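# Whiteboard and telly on a bare concrete wall, plus what to do with a messy desk?

**fenside_jo**

Hello all. I've taken over a work room with one bare concrete wall and a smoother white bit of wall further along. There's a big black screen in there on a bracket and a whiteboard right beside it, and I'd like to shift both along a bit. The ceiling is those long slats with a strip light set into it, and when it's on I'm convinced I get glare on the board.

The other problem is the desk. It's a lovely big thing with a wood-grain top, and the far end has turned into a dumping ground – keyboards, yarn, a bowl with balls in it, a puzzle cube. I taped out a patch in light blue so there'd be one area where a project (the toy aeroplane at the moment) can sit without being buried. Is tape daft? Will it mark the top?
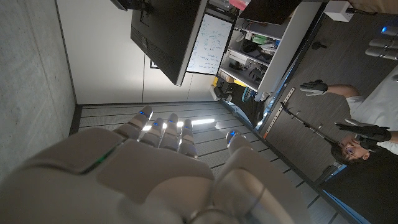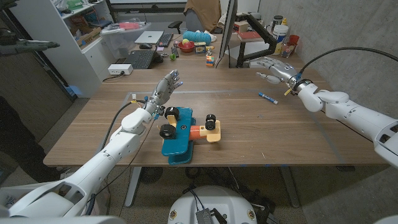 ## Replies

**Asuka Hosoda**

I had a concrete wall for years and you do get used to it! For the board, borrow a proper hammer drill, go slowly and use plugs meant for masonry. Mine is held up with Rekel plugs and hasn't budged since September. The screen is a different matter – check what your bracket is rated for and get a second person to take the weight while you do the bolts up. I did mine alone and scraped my knuckles and the paint.

On glare, sit where you normally sit, put the light on and have someone hold the board flat against the wall in a few spots before you drill anything. Tilting the top forward by 10 mm or so helped me no end.

Tape isn't daft at all. I'd swap it for fresh every few weeks though, as old tape can leave a gummy line. A bit of warm soapy water on a cloth shifted mine, but try it on the underside first.

**bhattacharjee_k**

Get a tray. I paid 20 quid for a Fenen one and everything small lives in it now. Keyboards go on their edge behind it if you aren't using them. And put your blue marker back by the whiteboard, or you'll be hunting for it every morning like I do.

**zukis_fan**

just leave the wall alone, concrete is a pain. desk looks fine to me, mine's worse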